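Small parts drawers: what we changed in March 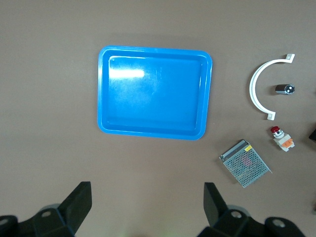

The hardware room at Hernbridge has had the same problem for years. Pipe clamps, short metal fittings and odd screws go out with a repair kit, come back in somebody's pocket, and end up in whatever drawer is nearest. When Shagufta Khattak took over the room from Hanne Saarinen in the winter, she found white plastic clamps in four different places, two of them marked "Electrical."

The room now runs on trays. Every job gets one shallow plastic tray, and everything for that job is laid out next to it on the table before it goes in. If a part is missing, you find out at the table and can get another before you walk over to the building. When you come back, the leftovers go on the table again and are put away from there. Please don't tip a tray straight into a drawer.

The blue trays are for plumbing parts. They were bought for the old Clelau workshop and the insides are scuffed, but they wipe clean and the raised rim keeps small things from rolling off. Gray trays are for electrical work and stay on the shelf by the door. We are still short of gray ones, so return them the same day if you can.

Half-ring clamps have moved to the second cabinet, top row. They are sorted by pipe size, and the size is written on the front of each drawer in marker. Check the size against the pipe before you take one. Ainhoa Paredes reports that most of the clamps brought back unused this winter were simply too small for the line in the Manzano building, where the older pipe was replaced with a wider one. Take the screws from the drawer directly underneath. The long ones that used to be kept with the clamps are too long for the wall panels and have been moved to the carpentry side.

Small metal pieces are harder to sort, and we haven't finished. Anything you can't identify goes in the open box on the end of the bench. Elisa Marchetti goes through it when she is in and either files the piece or throws it out. Do not guess. A fitting in the wrong drawer takes longer to find than one in the box.

We have put in an order with Pestari for about 300 mixed fasteners, and the drawers for those are labeled and empty for now. Leave them empty, please. The order also includes replacement dividers for the bottom row, where the old ones have cracked.

The room is open from 9 in the morning until 3. If you need parts outside those hours, leave a list in the slot with the building name, the pipe size and how many you want, and a tray will be made up for you. Lists with no building name go to the bottom of the pile.

Amancay Bravo has the key while Shagufta is away at the end of the month. The key to the second cabinet is on the same ring.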